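Hiring a photographer for my parents' anniversary

26/04/2018

My parents have been married 33 years and my sister decided in January that we were having a proper party for it. She took the food and the hall. I got the photographer.

I started with the listing sites and gave up after one evening. Every profile had the same sunset and the same couple laughing at nothing. What helped was asking people at work who they had used and whether they would use them again. That got me down to three names.

The first wanted $1751 for the afternoon, prints extra. The second, Baren, was cheaper but only sold packages, and all of them included an engagement session. I asked if we could swap that for another hour at the party and they said no. The third was Gavin Sutherland, who works alone and answered his own phone.

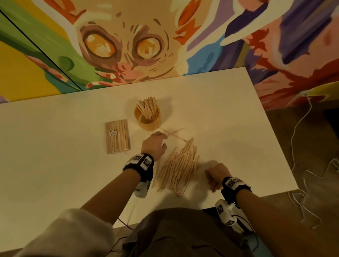
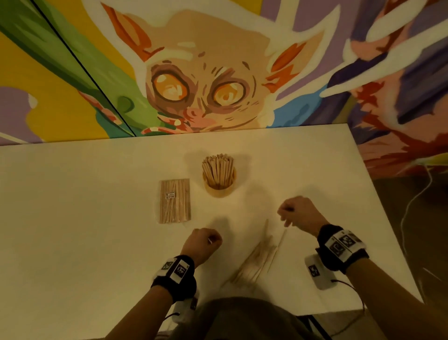
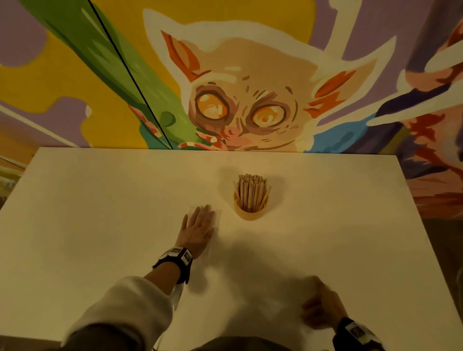

White table, painted wall with the big orange eyes.

We agreed on five hours, with no album. He asked for a list of the family groups we wanted and told me to keep it short. Mine had 29 on it. I cut it to the ones my mother would notice were missing - her sisters, the grandchildren, the cousins from Ohio - and left the rest to chance.

A few things I would ask about earlier next time. Find out when the files arrive, and get it in the contract. Ask what happens if the photographer is sick. Check whether the deposit comes off the total, as with one of my three it did not.

The party is still a few weeks off. My sister has now changed the hall, so I need to call Gavin again tonight and give him the new address.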